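Is a dehumidifier worth running in a basement over the winter?

Asked by Volker Ruppert in Home & Basement

The salesman at Bergeron swears I need to run a dehumidifier all year. I have a 1961 ranch with a block basement, painted walls, no finished rooms. In July the meter down there reads 61 percent and it smells like old books, so fine, I run it. But it's December now and the same meter says 38. He still told me to leave it plugged in "to protect the foundation." He also wants to sell me a Milent with a pump, so you see why I'm asking strangers.

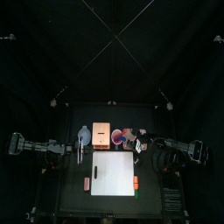

Our power bill went up 21 dollars a month with the old unit running last summer. I'd rather not pay that in January to dry out air that already cracks my knuckles. Does anybody have a reason to do this that didn't come from a store?

2 answers

Answer from Cristóbal Zapata (accepted)

I wouldn't run it, and I'd want to see his reasoning in writing. Cold air holds very little water. Once it leaks into your house and warms up, it's dry. A compressor unit in a cold basement mostly ices up its own coils and shuts off to thaw, over and over. "Protect the foundation" doesn't mean anything I can make sense of. Water in the ground pushing on your block wall doesn't care what the air inside is like.

Before you spend money, I would do these in order:

1. Check the meter. The cheap ones drift. Put it in a zip bag with a bottle cap of damp salt for a day and it should read near 75. Mine was off by 7 points, and I had been making decisions with it for two years.

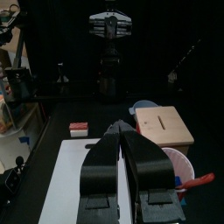
2. Tape a square of plastic to the wall and another to the floor, all four edges sealed. Look on Tuesday if you put it up on Sunday. Drops on the wall side mean water is coming through the block. Drops on the room side mean it's plain condensation.
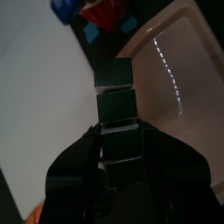 3. Walk around outside during a hard rain and look at where the downspouts dump. If it's right at the corner, that's your summer smell, or a good part of it. Extensions are cheap and don't use electricity.

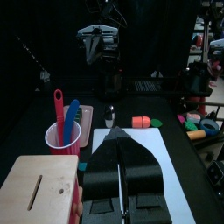
4. Then unplug the thing, empty the bucket, wipe it out, and keep an eye on the meter. If it stays over 55 for a week I'll take it back.

As for the pump, you only need one if there's no floor drain. A hose works by gravity and has no motor to quit.

Answer from a guest

we have a Vasitz and leave it on all the time, no problems, basement is nice. Set it on 50 and forget it. not sure what it costs

Comment by Volker Ruppert: Did the salt test. It read 71, so a little low. Plastic goes up this weekend. I do have a floor drain, under the shelves, and he never asked.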